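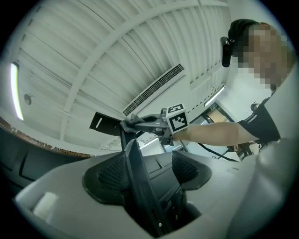 *Figura 4.1. Pinça manual vista a partir de outra pinça, com um pano cinzento preso entre as garras.*

# Capítulo 4. Ensinar com a mão: a pinça manual

Nos capítulos anteriores a turma programou o braço Gerkel ponto por ponto. Este método serve bem para peças rígidas, que ficam onde as deixamos. Um pano, pelo contrário, muda de forma cada vez que é tocado, e escrever todas as posições possíveis seria um trabalho sem fim. Neste capítulo vamos usar um outro caminho: a pessoa faz a tarefa com uma pinça na mão, a câmara da pinça grava o movimento, e o programa aprende com as gravações.

O cubo branco da Figura 4.1 tem marcadores a preto e branco nas suas faces. Um marcador deste tipo permite calcular a posição e a orientação de um objeto a partir de uma imagem. Na secção 4.3 faremos este cálculo primeiro no papel e depois com a biblioteca Drekine. Reparem também que as linhas retas do teto aparecem curvas. A correção desta distorção é o tema da secção 4.2.

## O projeto do capítulo

Cada grupo prepara um conjunto de gravações da tarefa «pegar no pano e pousá-lo dobrado». O conjunto completo da turma deve ter 600 gravações. No ano passado, a turma do clube Pronmont entregou 900, mas depois da revisão ficaram só 408, porque em muitas delas o marcador saía da imagem. É preferível gravar menos e verificar logo.

Uma gravação dura uns 44 segundos. Antes de começar, o grupo deve:

- limpar a lente com um pano seco;
- abrir e fechar as garras três vezes, devagar;
- confirmar no ecrã que o marcador é reconhecido;
- anotar na ficha Foley o nome da tarefa e a posição inicial do pano.

## O que precisam de saber antes

Supomos que o aluno já conhece as matrizes de rotação (capítulo 2) e sabe abrir um ficheiro de vídeo em Python. Quem tiver dúvidas nas matrizes deve repetir os exercícios 2.6 a 2.9, que voltam a ser usados na secção 4.3.

## 4.1 Posição, orientação e abertura

Para descrever uma pinça no espaço são necessários sete valores: três para a posição, três para a orientação e um para a abertura das garras. Começamos pelo último, que é o mais simples de medir.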